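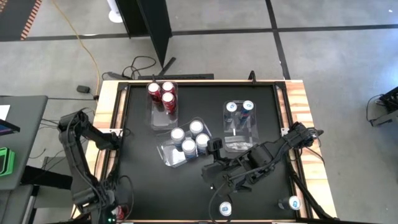 Guía de montaje, puesto de latas, jornada de puertas abiertas Pletley
Rev. 22 de abril de 2025. Sustituye a la hoja plastificada vieja (tirarla).

Para quien monte y atienda el puesto. Leer entero antes de dar tensión. La parte de red y cuentas va en el manual Povelness, no se repite.

## 3. Preparar la mesa

1. Mesa en su sitio según las marcas del suelo. Ruedas o calzos, lo que lleve, firmes.
2. Pasar un paño seco por la superficie negra. Nada de espray, deja velo y luego la cámara se queja.
3. Tres cubetas transparentes encima. Rojas en una, blancas con azul en otra, plateadas con azul en la tercera. No mezclar colores en la misma cubeta al arrancar.
4. Dejar alguna lata suelta cerca del borde de los brazos. Es lo que el público pide ver: cogerla y guardarla con las suyas.
5. Latas llenas y cerradas. Las abolladas, fuera.

> **Nota.** Las cubetas no tienen que quedar a escuadra. Una girada vale, Plarkov la vuelve a localizar en cada ciclo. Lo que no vale es una encima del rail.

> **PRECAUCIÓN.** Cables de los brazos: comprobar que el bucle no engancha en el borde de la mesa al estirar el brazo del todo. Mover a mano, sin tensión, los dos lados.

## 4. Arranque

1. Seta de emergencia pulsada. Sí, pulsada.
2. Interruptor general. Esperar a los pilotos verdes.
3. Abrir Plarkov en la tableta, perfil `puertas-abiertas`. El perfil `taller` NO, va al doble de velocidad.
4. Soltar la seta. Botón **Origen**. Manos fuera de la mesa desde aquí.
5. Fijar velocidad en 10 %. Subirla solo con la mesa sin público delante.
6. Lanzar ciclo en vacío: las pinzas pasan por encima de las cubetas y no cogen nada. Mirar a la altura de la mesa, agachado, que desde arriba engaña. La pinza tiene que librar el borde de la cubeta con holgura.

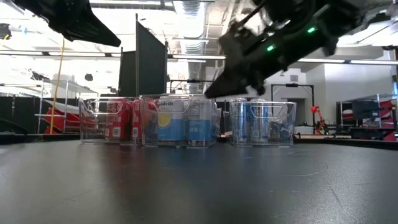 7. Si libra, **Ciclo con carga**. Si roza, parar y repetir Origen. Dos veces como mucho, despues avisar a Mirani.

## 5. Con visitas

- Grupo detrás de la cinta. Un operador en la seta, siempre, aunque sea un minuto. No dejarla sola para ir a por agua.
- Explicación corta: qué ve la cámara, qué decide el programa, qué hace cada brazo. Luego demo. Luego preguntas.
- Preguntan siempre por el peso. Límite por pinza en este montaje: 573 gramos. No dar otra cifra.
- Lata caída de lado: el brazo lo intenta una vez y la salta. Es normal, decirlo. Enderezarla con el ciclo en pausa, no antes.
- Niños que quieren tocar: seta, Origen, y entonces pueden pasarle una lata en la mano al operador. Al brazo no.

**Códigos que salen más**

| Código | Qué es | Qué hacer |
|---|---|---|
| 147 | Pinza no cierra | Pausa, quitar la lata, reanudar |
| 3,000 | Cámara sin señal | Revisar conector, reiniciar Plarkov |

El de cámara sale con coma en pantalla, es así, no es un decimal.

> **PRECAUCIÓN.** Cables por el suelo detrás de la mesa. No se pasa por ahí con gente, ni para atajar. Grupo por delante y salida por el mismo lado.

## 6. Recoger

1. **Aparcar** en la tableta. Esperar a que los dos brazos paren del todo.
2. Seta. General.
3. Latas a su caja, cubetas apiladas. Ojo con la etiqueta blanca de dentro, se despega al apilar.
4. Tableta a cargar.
5. Apuntar incidencias en la hoja Mirani, con hora y codigo. En mayo se vuelve a montar igual y hará falta.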